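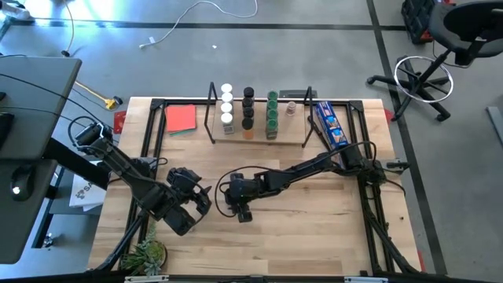
Can a small lab run the Praltum two-arm kit without a robotics engineer on staff?

A small lab can run it for day-to-day work once the arms are mounted and calibrated, but the first setup takes someone who is used to serial buses, power supplies and a command line. After that, most of the work is cable care, gripper pad changes and a short check before each session.

Figure 1. The Praltum kit on the Testemberg bench. The two arms reach toward each other over the wooden tabletop, with the bottle rack along the far edge and paper pads on the left half of the table.

4. Evaluation of the Praltum kit

4.1 What was tested

The Praltum kit is sold by Horkumia as a complete two-arm tabletop system. The standard package has two follower arms with parallel grippers, a power unit, a wiring set, clamps, and the control software. A table is not included. We bought our kit through the normal sales channel and paid list price. Horkumia had no part in planning the tests and did not see this section before submission.

We used the software build dated 2022-04-13 for all of the results below. A newer build came out while we were testing. We did not move to it, as the release notes listed changes to the gripper force limits and we wanted one set of limits for the whole study.

The comparison system was the older Hovland single-arm kit, which our group had used for the work in Section 3. It is no longer sold. We include it only where a task can be done with one arm.

4.2 Bench and mounting

The arms are mounted at opposite sides of a butcher-block top held in a black metal frame (Figure 1). The installation guide says to clamp each base to a rigid edge and to keep the shared work area between the two shoulders. Our first attempt, on an ordinary office desk, was dropped after one afternoon. The desk moved when both arms stopped at the same time, and the position error at the gripper was too large for any of the bottle tasks. The guide should say plainly that a desk is not stiff enough.

Cable routing took longer than mounting. The supplied cables are long enough, but they form loops near the joints, and the loops can catch when an elbow folds back past the shoulder. Horkumia supplies hook-and-loop ties for this. They worked loose during long sessions, and we replaced them with screw-down clips. No cable failed during the study, though one connector on the right arm had to be reseated twice.

Calibration is done one arm at a time. The software moves each joint to its stop and back, then asks the operator to bring the gripper to a set of reference points on the table. A final step brings both grippers close together over the middle of the table so that the two coordinate systems can be joined. The operator confirms the match by eye, and this is the weakest part of the procedure. Two operators calibrating the same bench did not get the same result, and the difference showed up later in handover tasks. We would prefer a printed target or a touch pin.

4.3 Tasks

We chose tasks from the kind of work that small food and retail labs asked us about in January. All of them use light, everyday items.

Bottle retrieval. One arm takes a spice-style bottle from the rack, brings it to the middle of the table, and sets it upright. Bottles are called for by cap color. The task can be done with one arm and was also run on the Hovland kit.

Bottle handover. One arm takes a bottle from the rack and passes it to the other arm in the air. The second arm sets it down on its own side.

Pad separation. One arm holds down a stack of square paper pads while the other removes the top one. This was the hardest task for the grippers, whose fingers are thick compared with a pad.

Obstacle placement. The arms move an item across the table with a small potted plant left standing near the front edge. A trial failed if the plant was touched, even when the item reached its goal.

Maricel Tolentino set out the items for every trial from a printed list. Folke Holmgren ran the arms and did not see the list in advance. Success was judged afterward by a third person who worked from the recordings.

4.4 Results

We planned 216 trials on the Praltum kit. Of these, 200 were completed and scored. The others were stopped for reasons not related to the task, mostly a lost connection between the control computer and one of the arms. They are left out of the success figures, but a buyer should keep them in mind. A dropped connection means restarting the software and homing both arms, and the session loses its rhythm.

In 131 of the scored trials the task was completed as defined. Bottle retrieval did best. Most of its failures came from the rack itself, where a gripper closing on one bottle would push the neighboring bottle and tip it. Narrower fingertips, which Horkumia sells separately, would probably help. We did not test them.

Handover failures nearly all happened at the moment of release. The receiving gripper closed slightly off center, and the bottle turned when the first gripper let go. Calibrating again before the session reduced this but did not remove it. Slower release helped more. The release speed is not available in the main settings window and has to be changed in a configuration file.

Pad separation failed often, and in the same way each time. The fingers took hold of more than one pad, or slid over the edge and took none. We do not recommend the kit for sorting thin paper goods with the stock fingertips.

Plant contact was rare. When it occurred, it came from a forearm or a cable, and never from the gripper. The motion planner checks the arm links against known objects but does not model the cables at all.

On bottle retrieval, the Hovland kit did about as well as the Praltum kit and was slower. The Hovland arm has a shorter reach, so the rack had to be moved closer, and the two results should be compared with care.

4.5 Upkeep and support

Gripper pads were the only part that wore out. A pair lasted some 200 grasps before the surface became smooth enough to let a capped bottle slip. Changing them takes a hex key and a few minutes. The spare pads that come in the box ran out before the end of the study.

We wrote to Horkumia support about the connection loss and the missing release speed setting. Both messages were answered. The first answer suggested a powered hub, and with the hub in place the losses became less frequent. The second pointed us to the configuration file and said that a proper setting was under review.

The printed manual covers mounting and first power-up well. It has very little on two-arm work, and the handover example in the software folder did not run on our build until we corrected a path in the script. Our corrected script and the settings used for each task are listed in Appendix B.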